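Quilt and fabric arts group, 28 October 2019

Svyatoslav Hordiienko took the chair. June minutes approved.

- Challenge quilt: 12 blocks in, 20 needed. Sashing will be the Pratov gray cotton.
- Dye day: moved to the Benkirane hall - bring your own drop cloth.

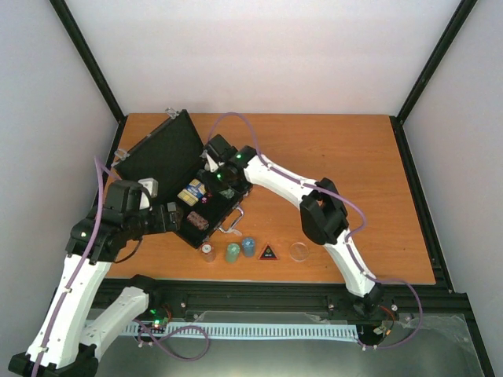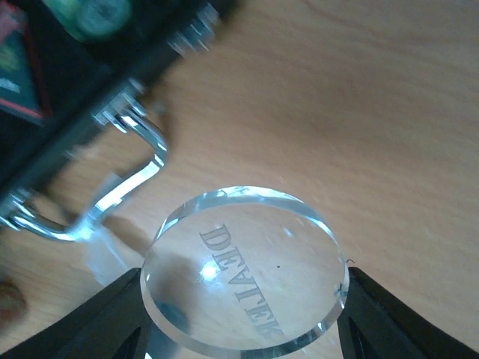
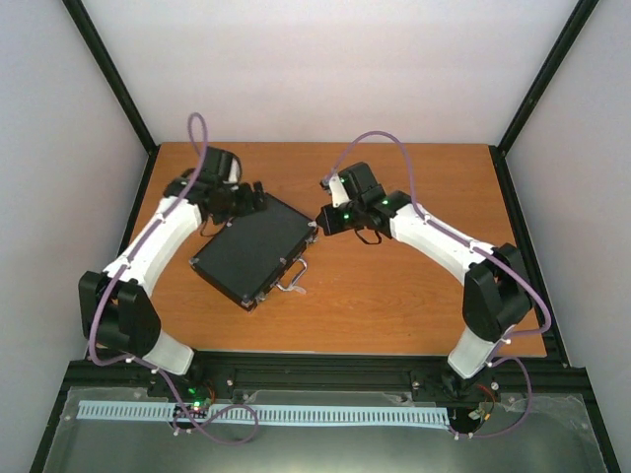
*Wooden tabletop, three views. The clear disc reads DEVTEK.*

- Batting: 2 rolls to be ordered.
- Borders: left over to next meeting.

Closed after the fabric swap.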